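How do archaeologists know how old a broken pot is?

When I tell kids I study old pots for a living, the first thing they ask is whether I've ever found gold. (No. One very bent spoon.) The second thing they ask is much better. They want to know how anyone can look at a dirty bit of clay and say how old it is, when there's no date written on it.

So let's have a go at that one.

Start with your own rubbish bin. If you tipped it out on the lawn – please ask first – the stuff on top would be from today. Under that you'd find yesterday's banana peel, and right at the bottom would be whatever went in first. The ground works a bit like that too. People drop things, mud washes in, someone builds a new floor over the old one, and it all piles up in layers. The deeper layers are usually the older ones.

I say usually. Rabbits are a nuisance. So are tree roots, and so are people who dug a big hole long ago and filled it back in, mixing everything up. A good digger looks for changes in the colour of the soil, which can show where an old hole was.

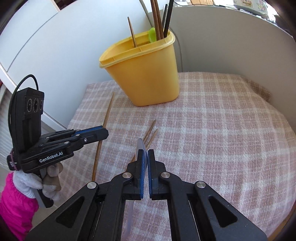

Shakuntala Yadav

Now for the pots themselves. Pots go in and out of fashion, just like shoes do. At a dig I worked on, at a place called Rumari, the people in the bottom layers made round bowls with thick rims. Higher up, the rims got thinner. Higher again, somebody had started scratching wavy lines around the neck, and soon all the neighbours wanted wavy lines as well. If you handed me a wavy piece from the next valley, I'd have a pretty good idea which bowls it belonged with.

A broken piece of pot is called a sherd. We picked up 235 of them from one small trench at Rumari, and I washed most of those with a toothbrush. My favourite has a thumbprint in it! Someone pressed the handle on while the clay was soft, and their thumb is still there. Mine fits it nearly perfectly.

But layers and fashions only tell you what came first and what came next. To get a number of years, you need something else.

One way is to look for burnt wood or seeds in the same layer. Every living thing takes in a kind of carbon that slowly fades away after it dies. A laboratory can measure how much is left and work out how long ago the plant stopped growing. You never get one exact birthday. The answer comes back as a stretch of time, and ours was 200 years wide, so the cook who burnt those seeds could have lived at either end of it or anywhere in between.

There's a trick for the clay as well. Tiny grains inside it store up energy over the years, and firing a pot sets them back to zero, like a stopwatch. Heat a little sample in the lab and the grains let that energy out as a faint glow. More glow generally means more years since the pot was fired.

My friend Kittipong Limsakul likes to check one method against another. If the layers, the wavy lines and the burnt seeds all agree, he's happy. If they don't, he puts the kettle on and we start again from the notebooks.

You can try some of this at home. Ask the oldest person you know to show you a cup or a plate from when they were little, and put it next to one of yours. Look at the shape, the colours and the bottom, where the maker's mark sometimes is. Then see if you can line up all the cups in the cupboard from oldest to newest. Carry them one at a time, please.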